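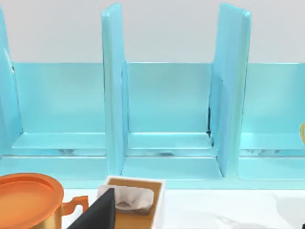
Turquoise rack with vertical dividers, rendered against a pale gray wall.

Guides > Multiplayer > Custom Maps

How to Set Up a Private Match on a Custom Map in Steline

Print this page | E-mail this page

Private matches are the easiest way to learn a new map without losing rank. The option is a little buried since the July update, so follow the steps in order.

Before you start

You need the full version of Steline. The trial lets you join a private match but not host one. Custom maps take up 876 MB on average once unpacked, and the game wants twice that while it installs them. If your drive is nearly full, clear some room first.

Everyone in the lobby needs the same version of the map. Check the number under the map title before you send invites.

Step 1: Get the map

From the main menu, open Workshop and choose Browse. Type the map name in the search box. For this guide we used Kisness, a small indoor map that suits short rounds. Select Subscribe and wait for the bar to fill. Maps over 4000 MB download in the background, and you can keep playing while they do.

Restart the game when the download finishes. The map will not show up in the host menu until you do.

Step 2: Create the lobby

Go to Play, then Private, then Host. Pick a region close to most of your players. Set the lobby to Invite Only and choose a password if you plan to share the code in a public chat.

Under Map Source, change Official to Workshop. Kisness should now be in the list. If the list is blank, back out to the main menu and go in again.

Step 3: Set the rules

The default score limit is 200, which is too long for a map this size if you only want to practice routes. We drop it to the lowest setting and turn respawn delay down to 2 seconds. Leave friendly fire off until people know the corners.

Bots can fill empty slots, but they need path data. Kisness has it. Poltia does not – bots there will stand at the spawn point all match. The map page lists bot support near the bottom.

Step 4: Invite and start

Press Invite to open your friends list, or copy the lobby code. Players who don't have the map get a prompt to download it when they join. Wait until every name has a green check, then press Start.

If it doesn't work

"Version mismatch" means someone has an old copy. Have them unsubscribe, restart and subscribe again.

If players drop during loading, lower the lobby size. Lie, the larger map by the same author, does this often with a full lobby.

If the host leaves, the match ends. Host migration only works on official maps.

Home | Guides | Maps | Forum | Contact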